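2022-06-22

Dehumidifier back on at 6:10 after the overnight test. Cellar in the Ullen house read 80 percent at the north wall, lower by the stairs. I moved the second sensor up one shelf and left the first where it was – the two have never agreed closely and I want the offset before November.

Selma Mladenović rang from Jistthorpe about the drain survey. The fall on the old clay run is too shallow for the last 10 feet, so the water stands there. Relaying it is the only fix she would put in writing. 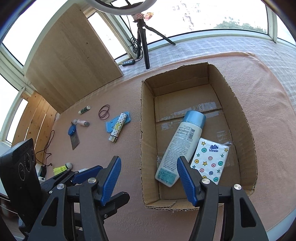

Wrote to Ismael Miranda for a price on the pipe and gravel. His last figure was about 200 a day for the digger, operator extra. Omerović can lend the level if it is back from Cloditz by then.

Emptied the tank twice. Float switch sticks slightly on the way down. Cleaned the pivot, no grease.

Recent entries
Sump pump, second attempt
Sensor offsets, north wall
Gutter brackets
Lime mortar, batch notes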